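Operations > Demonstration Capture > Home Sites > Pre-Session Checklist

Pre-Session Safety Checklist, Handheld Gripper Demonstrations
Site: Pembridge flat, kitchen table
Inspected by: Telma Ledesma
Date: September 13, 2019

Comments are mine. Marks are OK, FIX or NO. A NO stops the session, however nicely the demonstrator asks.

1. Finger pads seated, no tears. OK.

2. Screws at finger pivots tight. FIX. Right hand, one screw took a quarter turn. Whoever signed for it last wrote "tight" and I admire their optimism.

3. Jaws open and close through full travel without sticking. OK, both hands. Fifty cycles each, as the procedure demands. My thumbs have filed a complaint.

4. Trigger releases when the hand lets go. OK. If this ever fails, put the gripper down and call Stornalura. Do not "work around it" with a rubber band. We still have the rubber band.

5. Demonstrator briefed on pinch points. OK. Tipene Treloar was briefed, nodded, and pinched himself inside a minute.
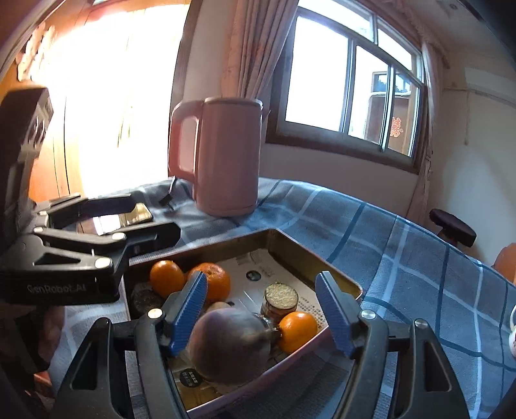
6. Work area and objects. FIX. The task is pick and place out of a tray, two-handed, and the policy learns whatever the hands do, including the flinching. Round produce is fine for this: the onion in the baking tray and the oranges with it can survive a drop. The small glass jar standing among the oranges can't be trusted to, so it is to be grasped low and slow, or swapped for plastic. The phone comes off the table before recording starts.

7. Hot items and cords. NO until corrected. The pink kettle shares the tablecloth with the task, power cord and all. Move it to the counter. A left arm reaching across a cord at demonstration speed is how we lost the lamp at Revska.

8. Cloth secured. FIX. It hangs over the table edge, where a knee can find it. Clip it.

9. Clear floor behind demonstrator, one good step back. OK after I moved my own bag.

10. Rest breaks. Ten minutes after every 50 demonstrations. The target for this task is 1,000 and we have 1,179 on the sheet, of which a fair number are Tipene dropping things — drops get tagged, never deleted.

11. Stop word agreed. OK. It is "stop." Last month's was "pineapple," and then we did fruit.

Result: session may start when items 2, 6, 7 and 8 are signed off.

Comments (3)

Mateja Delić: Item 7 done, kettle is on the counter. Can item 10 say whether a tagged drop counts toward the 50? Some of us would like our tea.

Telma Ledesma: It counts. Your wrist doesn't know you missed.

Darcy Waaka: The sheet says 1,275 now, and the last batch has no tags at all. Either he has improved or he has stopped ticking the box. Please check before upload.

Contact: Yvette Lévesque, site safety | © 2019 Stornalura | Back to top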